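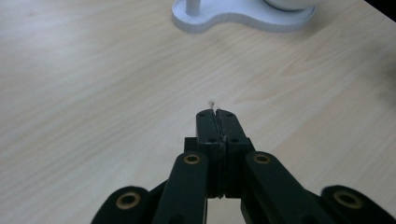

Print this page
E-mail this page

The Table Project: bringing back a pale wooden tabletop
Student project report by Borislav Spahić
January 14, 2020

When our tutor asked for a project on "a surface you use every day", most of the group went for floors or windows. I went for the table, partly out of laziness (it was already in my room) and partly because I'd been putting my mugs on it for two years and felt a bit guilty. It's a light wooden top, a sort of pale blond colour, with streaky grain running across it, and before this term I couldn't have told you a single thing about it.

What I wanted to find out

My question was simple enough: how do you clean and look after a pale tabletop without making it shiny or yellow? I like it matte. My aunt has a table she oiled every spring until it went the colour of strong tea, and she loves it, but I didn't want that! I also wanted to know which everyday cloths leave bits behind, as I'm forever picking threads and tiny scraps off mine.

What I used

I bought two cleaners. One was Dusico, which is a plain soap you mix with water, and the other was Skostano, a ready-made spray that smells of oranges. I had four kinds of cloth: an old cotton T-shirt, a tea towel, a knitted dishcloth and a yellow duster. I also borrowed a tin of Takeo wax from the workshop, though I only tried that on the underside and I'll get to why.

How I did it

I marked the top into patches with masking tape, 16 in all, so that every cloth had a go with each cleaner twice. Each patch got 20 wipes along the grain. I left it for 30 minutes with the window shut and then looked at it from low down, with the lamp behind, which is the best way I found of seeing smears. After that I went over each patch with my fingertips and a strip of sticky tape and wrote down whatever came up.

The counting was the slow bit. Across the whole lot I picked up 91 bits of fluff, thread and crumb, and my flatmate thought I'd lost the plot. The crumbs were probably mine (I had toast on the second day, lesson learnt).

What happened

The knitted dishcloth was by far the worst for bits. It left tiny whitish threads that hardly show on pale wood until the light hits them sideways. The yellow duster was nearly as bad, but at least you can see yellow. The tea towel was fine and the old T-shirt was the clear winner, with almost nothing on the tape.

Between the cleaners there was less in it than I expected. Dusico left the surface just as matte as before, and the grain looked a little clearer, although that could be me wanting it to. Skostano gave a slight sheen that went dull again by the next morning. It also made the patches feel tacky for a while, and anything tacky collects more fluff, so I'd say the spray and the dishcloth together are a rotten pair.

The wax was a mistake. Even on the underside it went darker straight away, and when I tried to buff it off I made a brown smudge the shape of a kidney bean. It's still there. Please don't look under my table.

Things that went wrong

The masking tape was too sticky and I had to peel it off very slowly to stop it lifting the grain. I also pressed harder at the start than at the end, because my arm got tired, and I can't really correct for that now. If I did it again I'd use a weighted block with the cloth wrapped round it. And one corner always looked duller and greyer than the rest whatever I did, so I ended up leaving its two patches out of the smear scores, but not out of the fluff count.

What I'd tell somebody else

Cut up an old T-shirt, mix the soap weak, wipe along the grain and dry it straight after with another bit of the same shirt. Go round with a torch held low if you want to catch the last threads. My next job is the desk in the Esposito room, which is darker and has ink on it, so I've asked to keep the leftover Dusico until the end of term.

Print this page | E-mail this page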